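4.3 Surface Finish and Cleaning Trials

The unit selected for the Turnell bathroom refit was a one-piece vanity top with an integral oval basin. Colour was fixed as white in the client brief. Hakim Pillai prepared the soiling mixture (toothpaste, liquid soap and hard-water salts) and Ilham Wibisono recorded the results.

Soil was applied at 7 locations, left for 2 hours and wiped with a cloth dampened with tap water. No cleaning product was used in the first series. Residue was scored from 0 to 6 under a desk lamp held at a low angle.

The open counter scored 0 in every run. Higher scores were confined to the junction of the counter and the raised lip, where the cloth bridged the internal corner. Folding the cloth to a narrow edge lowered the score but lengthened the wipe.

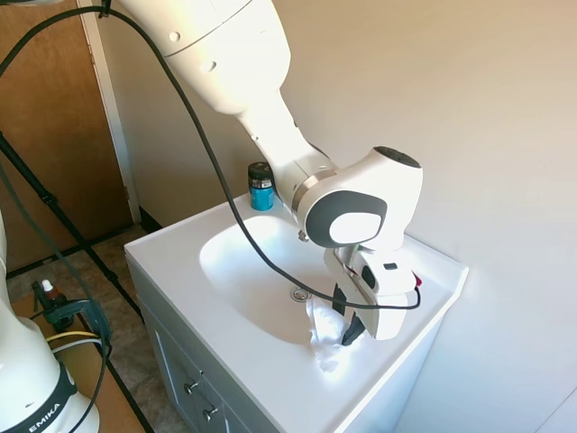
Source: Authors, Turnell project, 2023.

The moulded basin has no separate rim to trap soil, and the cloth can pass from bowl to counter in one stroke. Glare on the gloss finish made faint residue difficult to score, so affected readings were repeated with the lamp moved. Results for the second series, with diluted detergent, are in Appendix B.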